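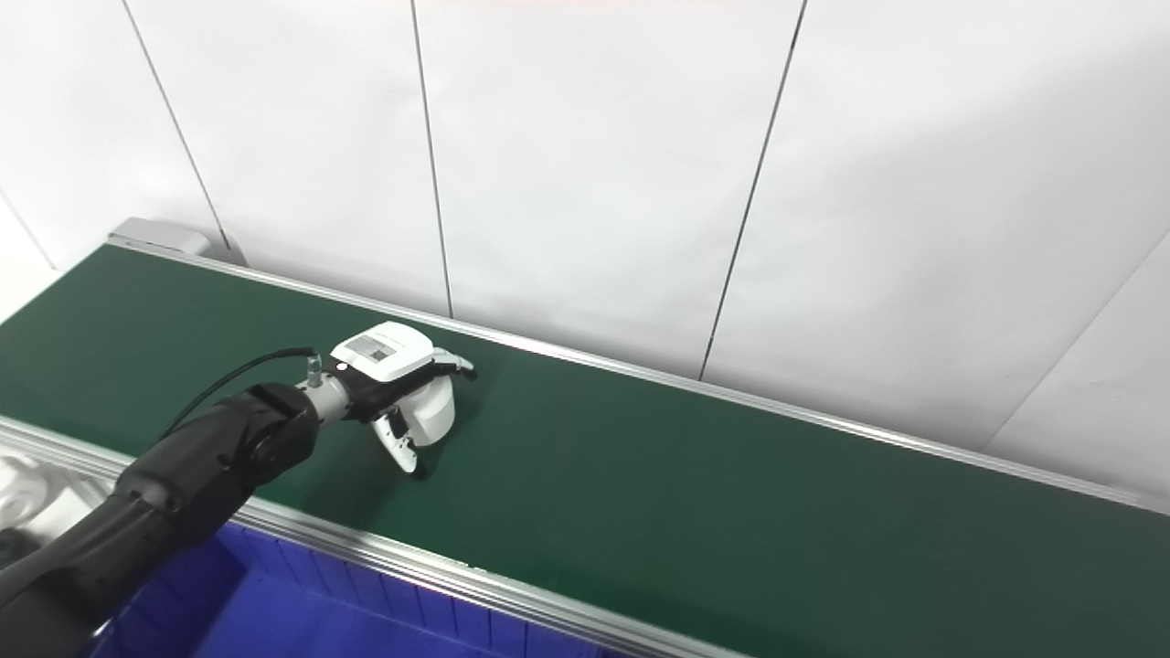

Green belt drifting to one side, is belt dressing worth it?
Asked by Leobardo Ledesma
394 views

We run a long flat conveyor with a smooth green belt for sorting small parcels. Since March it creeps left until it rubs the side rail. The seller says a can of dressing will fix it. I have my doubts, as he also sold us the belt. Has it ever worked for anyone?

2 answers

Aigars Siliņa
No. Dressing is for grip, and your problem is tracking. Lock out the power and clean both end rollers first, a strip of old tape is enough to push a belt over. Check that the end rollers are square to the bed. If they are, power it back up with the guards on and adjust the tail end a quarter turn at a time, letting the belt go around 6 full laps before you touch it again. If the splice was cut crooked no adjusting will cure that, so put a square on it before you pay for anything.

drirkcombe_parts
we used the spray on ours and it seemed better for a while. might have been the new roller though, we did both the same week. ours is only 400 mm wide so maybe different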